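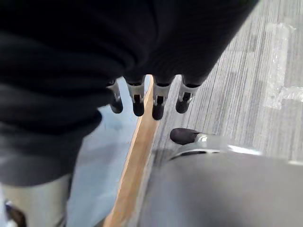 Item 1, black fabric, soft and a bit wrinkled

Laundry and linen room walk-through, Nasby building, Vurnovbridge
Mon 9 February

I did this one on my own before lunch, so the comments are mine and you can argue with me about them later. Same sheet as in October, with the Bilgin shelving added at the end.

1. Fabrics and covers kept clear of heaters -- OK
The black fabric is the heavy stuff we use for blackout, and I know everyone loves to hang it over the radiator when it comes back from the wash. Please don't! I checked behind the radiator too and pulled out one sock (no idea).

2. Wood edges checked for splinters -- OK, with a note
I ran a cloth along every light wood edge in the room and it only snagged at the far end of the folding table, under the window. I've sanded it a little and I'll go back with finer paper. Until then, fold the delicate things at the other end.

3. Carpet flat, no lifted corners -- NEEDS WORK
The corner by the door is up again. I taped it in October and the tape has gone all gray and fluffy and isn't holding anything. Carpet tape is on the shopping list, the wide kind this time.

4. Dryer lint screens cleaned -- OK
All 3 dryers. The middle one had a proper blanket in it, so whoever runs the towels, give it a wipe after every load and not just when it starts smelling warm.

5. Walkway 80 cm clear all the way to the exit -- NEEDS WORK
It was fine until the ironing board, which sticks out into it. I folded it and put it on its hook, and it was back out by the time I'd finished the sheet. I've put it down as a fail anyway.

6. Detergents closed and labeled -- OK
The Skitgate refill bottles finally have labels I can read without my glasses. Lovely. One cap was cross-threaded and I fixed it.

7. Shelving fixed to wall, load under 600 lb per unit -- OK
The Bilgin units went up with 4 brackets each and I gave them all a good tug -- nothing moved. Heavy bedding goes on the bottom shelf, please, even if the top one is emptier.

8. Smoke alarm tested -- OK
Loud. Sorry to the people upstairs.

Still open: carpet corner, ironing board, second sanding on the table. I'll look at all of them again once the tape gets here.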